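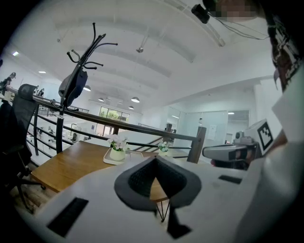

Anyone else fighting with a landing that gets no proper sun? Ours is the bit at the top of the stairs, I've had a little wooden table up there since October and want it to be The Plant Spot. Two pots on it at the moment, both in flower, white and pale pink, the bigger one in a white pot on a white tray and the smaller one stood further back by the railing. Light comes from one small window round the corner and thats it. They were fine for a month, now the buds on the big one drop before they open. What am I doing wrong. Do I move them or is it a watering thing

posted by landing_lurker

Search this forum Enter keyword Go
Home Boards House plants Indoor rooms New posts Log in

mossandtea wrote:
Watering. Always watering with bud drop. Is the pot standing in wet? Lift it out of the tray and tip away whatever's under it, half an hour after you water. Then leave it alone till the top inch is dry.

landing_lurker wrote:
There was a bit of water in there yes. Tipped it out just now. Wasn't loads though

Gritbin wrote:
Disagree with mossandtea, sorry. A month of flowers then bud drop is light. Plant came from the shop full of beans and has used it all up. No proper sun = no buds. Get a lamp on it. I use a Zellamex clip one, 700 lumens, on a timer, 7 in the morning till teatime. Clips on a handrail if yours isn't too chunky.

mossandtea wrote:
A lamp clipped to a stair handrail, where people put their hands. Great.

Gritbin wrote:
Mine's been on there two winters and everyone still has hands

SolangeP wrote:
Could be draughts. Stairs are a chimney, all the warm air goes up and every time the front door opens the cold follows it. The small one is nearest the railing, is that one dropping buds as well? If it's only the big one then I'm wrong and you can ignore me.
- Solange Pelletier, Fulten allotments & indoor group

landing_lurker wrote:
Only the big one! Small one is happy as anything

SolangeP wrote:
Then ignore me. Soggy roots I'd say, and a bit of light too, so they can both be right.

kettle_on wrote:
Different point but is that a coat stand behind the table? With the curly hooks and the bag on? I'd shift that before buying any lamps. Once it's got winter coats on its a wall. Ours was knocking petals off every time someone grabbed a scarf, took me ages to twig

landing_lurker wrote:
It is, black metal one. Nowhere else for it, hall downstairs is tiny. Only got a bag on it most of the time but yes fair point, my lot throw coats at it from the stairs

kettle_on wrote:
Swap them over then. Table where the stand is, stand where the table is

landing_lurker wrote:
Tried it once, you walk straight into the hooks coming out of the bedroom. Eye height. No ta

Gritbin wrote:
Table looks nice btw, like the thin legs. Is it the Prollby one? My sister had one with a top that colour and it went white rings everywhere, put a mat down

landing_lurker wrote:
No idea, second hand, 50 quid with delivery. Will get something under the small pot, cheers

mossandtea wrote:
50 for a side table!! anyway. Feed as well, half strength, every other week while it's flowering. Kravets liquid one is fine, don't bother with the sticks.

Gritbin wrote:
Wouldn't feed it while it's sulking. Let it dry out first.

mossandtea wrote:
Well yes obviously after it's dried out

We use cookies to keep you logged in and to remember your settings. Accept Manage

landing_lurker wrote:
Right so. Tray emptied, not watering till weekend, bag coming off the coat stand, lamp on order (a stand-up one, sorry Gritbin, handrail is too wide I measured it, 60mm). Feed later. Will report back if the big one does anything

kettle_on wrote:
Turn the pots a bit when you water too, they lean

SolangeP wrote:
Don't turn it while its in bud! Some of them drop the lot if you so much as look at them. Wait til it's finished.

kettle_on wrote:
Never had that in my life but ok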